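Black tables, dust and other daft choices – what works, what doesn't

Quick one this, got 20 minutes before I have to be out. Several of you asked about keeping a black worktop decent, and about the cardboard box sorting thing, so both together. 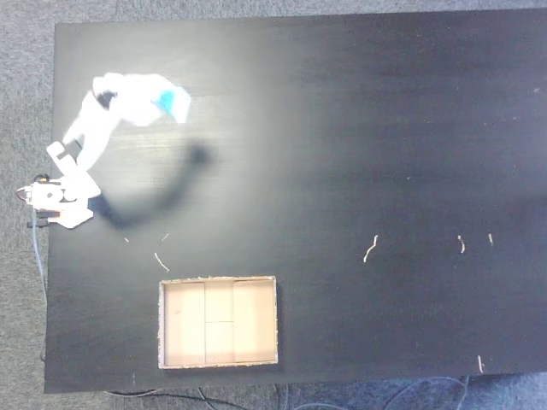 Matt black shows everything. Dust, crumbs, the ring off a mug, your whole hand if you've been eating toast. I knew this when I bought the table. Bought it anyway.

Dusting

Dry first, always. Soft cloth, barely damp is fine for the second pass but not the first or you just make grey paste and push it about. Go with the grain if your top has one, even a faint one. Going across leaves streaks that only turn up when the light comes in low, about four in the afternoon in January here, and then it's all you can see.

No spray polish. It leaves shiny patches on a matt top and they do not come off easily. I had one the size of a dinner plate for months. Warm water, one drop of washing up liquid in a bowl, wring the cloth right out, dry with a second cloth straight after. Kitchen roll sheds bits. Old T-shirt is best.

Magic sponges – no. They rub the matt off. Ask me how I know.

Greasy finger marks: same bowl, bit more elbow. If that fails a tiny dab of white vinegar in water, test it at the back corner first.

The box with dividers

Free, and better than most of the plastic trays I've paid for. You want a shallowish box, open top, with the card dividers still in it. Ask in the wine shop or look in whatever your last delivery came in. If there's no dividers cut your own:

Measure the inside, not the outside. Card is thicker than you think.
Cut one strip the length of the box and one the width, same height as the sides or a touch lower.
Slot each one halfway, bottom up on one and top down on the other, then push together.
Dab of glue where the ends touch the sides. Leave it over night.

Don't make all the sections the same size. Two long ones at the sides for awkward stuff (pens, screwdrivers, the good scissors) and smaller ones up the middle for bits. I did a six-square grid once and nothing fitted in any of them exept batteries.

Edges go furry after a while. Run masking tape over the rim, folded down both sides, and it'll last another year. Brown parcel tape also works but peels when the room gets warm.

Line the bottom if you're keeping small screws in it – a piece of felt or an offcut of thin foam. Otherwise they get under the dividers and you find them in March.

Sorting session

Tip the lot out on the table. Put like with like in the box, do not stop to test pens. Anything you can't name in a few seconds goes in a jar. Jar gets emptied twice a year.

Light-coloured bits are dead easy to find on a black top, so that's one thing in its favour. Black screws, forget it, put a tea towel down.

Cables

Run them down one side of the table and keep to that side. A sticky clip under the edge every foot or so. Don't leave a long one lying over carpet where you walk, tape it to the leg or take it behind. And unplug before you wipe. Sounds obvious, I've not always.

Carpet underneath

Whatever you brush off the top ends up on the floor, so table first, hoover last. Grey carpet hides dust but not sawdust or glitter. Chair feet leave dents – ice cube in the dent, let it melt, fluff up with a fork once it's dried a bit. Works on wool, less so on the cheap stuff in our back room.

Right, that's my time. Someone asked about limescale round taps, will do it next month if I rember.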